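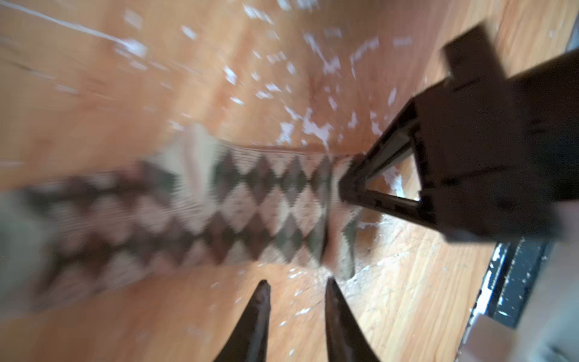

마룻바닥에 튄 흰 페인트 자국.

회사소개

반덴(Wanden) 집수리학교

오래된 집 고치는 법 가르칩니다. 도배, 페인트, 마루, 창호, 타일. 전기랑 가스는 안 합니다. 그건 면허 있는 분께 맡기세요. 문의가 하도 많아서 맨 위에 적어둡니다.

시작

처음엔 학교 아니었습니다. 인테리어 공사하던 작은 업체. 낡은 단독주택이랑 빌라 위주로 다녔고, 공사하는 동안 집주인분들이 옆에서 자꾸 물어보셨어요. 이거 저도 할 수 있나요, 이 붓은 어디서 사요, 퍼티는 언제까지 말려요. 대답하다가 하루가 다 감. 어느 현장에서는 집주인이 작은방 하나를 직접 칠하겠다고 하셔서 롤러를 드렸는데, 그 방을 제일 마음에 들어하셨습니다. 그해 겨울에 창고 한켠 치우고 첫 수업 열었습니다. 난로 하나 놓고, 석고보드 세워놓고. 수업 이름도 없었음. 그냥 '벽 칠하는 날'.

지금은 공사 거의 안 받습니다. 예전에 저희가 고쳤던 집 보수 정도만. 나머지는 전부 수업과 공구 대여.

이름은 왜 반덴이냐고 물으시는데 별 뜻 없습니다. 발음하기 쉬워서. '완덴'이라고 부르셔도 알아듣습니다. 택배는 둘 다 잘 옵니다.

작업장

전체 85평. 1층에 실습실, 공구 창고, 재료 재단하는 방. 2층은 이론 수업하는 방이랑 휴게실입니다. 계단이 가파릅니다. 무릎 불편하신 분은 신청할 때 메모 남겨주세요, 이론도 1층에서 합니다.

실습실에는 연습용 벽체가 죽 서 있습니다. 콘크리트, 석고보드, 합판, 그리고 일부러 망쳐놓은 벽. 곰팡이 핀 벽지 뜯기, 들뜬 페인트 긁기 같은 걸 새 벽에서 연습하면 감이 안 와요. 수강생들이 제일 무서워하고 제일 오래 붙어있는 자리.

환기는 신경 많이 썼습니다. 수성 제품 위주로 쓰고, 유성 쓰는 날은 미리 문자 드립니다. 마스크 드려요. 본인 것 쓰셔도 됩니다.

수업

정규반
첫 수업은 무조건 보양. 마스킹테이프, 커버링비닐, 바닥재 깔기. 재미없다고 하시는데 건너뛰는 반 없습니다. 그다음 면 잡기, 퍼티, 샌딩, 프라이머, 도장. 뒤쪽에 가서 마루랑 몰딩. 마지막엔 각자 집 사진 들고 와서 견적 같이 내봅니다. 자재비 계산까지 하고 끝.

주말반
짧습니다. 한 가지만 배우고 가는 반. 문 페인트, 욕실 실리콘, 방충망 교체, 벽지 부분 보수 중에서 달마다 바뀝니다. 실리콘반이 제일 빨리 마감돼요.

마루 보수반
별도 모집. 긁힌 자국 메우기, 삐걱거리는 데 찾기, 부분 샌딩, 오일 마감. 원목과 강마루는 손보는 법이 아예 다릅니다. 집 마루가 뭔지 모르시는 분이 많아서 신청할 때 사진 받고 있습니다. 밝은 낮에, 가까이서 한 장 멀리서 한 장. 어둡게 찍힌 건 저희도 몰라요.

세입자반
못 안 박고 고치는 방법, 나갈때 원상복구하는 방법. 집주인과 얘기할 때 뭘 문서로 남기면 좋은지도 다룹니다. 법률상담은 아닙니다. 분쟁 중이시면 전문가 찾아가세요.

지금까지 수료하신 분 2,879명. 정규반, 주말반 다 합친 숫자고 중복 수강은 한 번만 셌습니다.

공구 대여

수료생이면 누구나. 에스타(Esta)라고 부르는 대여 장부가 있어요. 원래는 종이 장부였고 지금은 웹페이지인데 이름은 그대로 갑니다. 로그인해서 날짜 고르고, 찾으러 오고, 닦아서 반납. 닦아서가 중요합니다. 굳은 롤러 그대로 가져오시면 새 롤러 값 받습니다.

자주 나가는 것: 원형 샌더, 집진기, 열풍기, 타일 커터, 긴 사다리. 사다리는 차에 실리는지 꼭 재보고 예약하세요. 집진기는 봉투 별도.

대여 기간은 기본 2일. 연장은 다음 예약 없을 때만 됩니다. 봄가을엔 거의 안 됨.

같이하는 곳

나비카스(Navickas) 목재상: 마루반 자재를 여기서 받습니다. 헌 마룻널도 구해다 주는 집. 짝 안 맞는 옛날 치수가 필요하면 저희 통해서 물어보실 수 있고, 시간이 좀 걸립니다.

헬토브(Heltov) 도료: 수업용 수성 페인트. 조색 샘플을 작게 담아줘서 연습하기 좋습니다. 수업에서 쓴다고 꼭 이 제품 사실 필요는 없어요. 동네 페인트 가게 제품 들고 오셔도 똑같이 봐드립니다. 광고비 같은 거 안 받고, 재료비 할인받는 만큼 수강료에서 뺍니다.

동네 집 고치기

해마다 1월에는 정규 수업 쉬고 동네 집 고칩니다. 혼자 사시는 어르신 댁, 공부방, 오래된 경로당. 단열 필름, 문풍지, 도배가 대부분. 수료생분들이 오시고 재료는 학교가 냅니다. 신청은 주민센터 통해서 받아요. 저희한테 바로 전화 주시면 순서가 꼬여서 곤란합니다.

저희가 하는 방식

한 반은 작게. 강사가 보조 포함 2명 들어갑니다. 손이 느린 분 있으면 기다립니다. 대신 지각은 안 기다려요. 안전 설명을 못 들은 분은 그날 전동공구 못 잡으십니다. 예외 없음.

망친 작업도 그냥 둡니다. 다음 사람이 뜯어서 다시 해요. 붓자국 심한 벽, 기포 올라온 벽지, 줄눈 삐뚤한 타일, 다 교재로 씁니다. 본인 것 사진 찍어가시는 분들 많음.

제품 추천은 물어보시면 합니다. 수업 중에 판매는 안 합니다. 자격증 과정도 없습니다. 취업이 목적이시면 다른 기관이 맞아요. 상담 때도 그렇게 말씀드립니다.

자주 물으시는 것

준비물은요?
버려도 되는 옷, 발가락 막힌 신발. 앞치마랑 장갑은 있습니다.

아이 데려가도 되나요?
실습실은 안 됩니다. 죄송해요. 방학에 여는 새집 만들기반은 보호자 동반으로 가능.

환불은?
개강 전날까지 전액. 개강하고 나서는 남은 회차만큼 돌려드리고, 이미 나눠드린 재료비는 뺍니다.

주차
건물 앞 좁습니다. 공구 싣고 내릴 때만 잠깐 대세요. 뒷골목 말고 공영주차장 이용 부탁드려요. 뒷집에서 민원 들어옵니다ㅠ

집에 와서 봐주실 수 있나요?
출장 점검은 정규반 수료생만. 사진으로 먼저 보내주시면 웬만한건 답장으로 해결되고, 누수 의심되면 업체부터 부르시라고 합니다.

연락

전화는 오전 10시부터 오후 5시. 수업 중엔 샌더 소리 때문에 못 받을때가 많으니 문자 남겨주세요. 저녁에 몰아서 답장드립니다. 구경만 하러 오셔도 되는데 오전이 조용합니다. 초인종 고장이니 문을 세게 두드려 주새요.

다음 정규반 일정은 공지사항에 올립니다. 대기자 명단은 수강신청 페이지 맨 아래.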